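How I Look After a Pair of Robot Hands

Posted Tuesday, November 1, 2022

Hi! I'm Rosário Rebelo, and my job is keeping grippers healthy. A gripper is the hand part of a robot – the bit that opens, closes and holds on to stuff. The ones I look after can also be held by a person. You put your hand around one, squeeze, and the jaws close. It's a bit like using kitchen tongs, only with a cable coming out of the back!

Why would a person hold a robot's hand? Well, a robot doesn't know how to pick up a bottle until it has lots of examples to learn from. So a person does the job with the grippers, over and over, and the computer keeps a record of how they moved. Later on, a robot with the same kind of jaws can learn from all that practice. Our goal for November is 2000 tries, which is a lot of squeezing.

My day starts before any of that. First I wipe the jaws with a damp cloth and let them dry. Sticky jaws are a real pain! If there's juice on them, they hang on to things after you've let go, and the robot might learn a very odd way of putting down a bottle.

Next I check the screws. I have a small key for this (it lives on a string around my neck, after I lost three of them) and I go over each gripper one screw at a time. If something wiggles, I tighten it gently. Too tight is bad too, so I stop as soon as I feel it push back.

Then come the cables. I run my fingers along each one, from the gripper all the way to the plug, feeling for bumps and cracks. A cable also needs a nice loose loop behind the hand so it can follow you when you reach across the table. If it's pulled straight, it tugs at your wrist, and sooner or later it tugs itself right out of its socket.

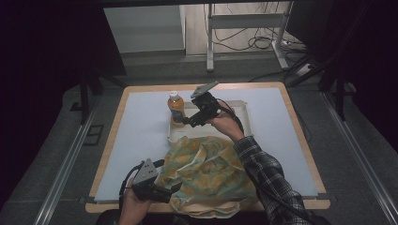
After the cables I do my favorite part, the squeeze test. I open and close each gripper slowly and watch the numbers on my screen. On ours, all the way open should say 200 and all the way closed should say zero. If I close the jaws and the screen says 12, the gripper is mixed up about where its own fingers are! So I tell it, "this is closed," by pressing a button, and it starts counting again from there. Grown-ups call this calibration. You do something like it when you make sure a kitchen scale says zero before you put the flour on.

Every 300 tries, I stop and do the whole lot again, wiping and screws and all. I write it down in a notebook with a Luvstead sticker on the cover. Last week, at try number 408, the left gripper began to click. Click, click, click, every time it closed. I took the jaws off and found one tiny crumb of cracker stuck in the slider. A soft brush got it out, and we had a new rule by lunchtime: no snacks near the grippers.

Want to try a bit of my job? Find some tongs at home and ask if you can borrow them. Look at the hinge, open and close them slowly, and listen. Do the tips meet in the middle? Then try picking up a sock, a spoon and a grape – and see which one gives you the most trouble.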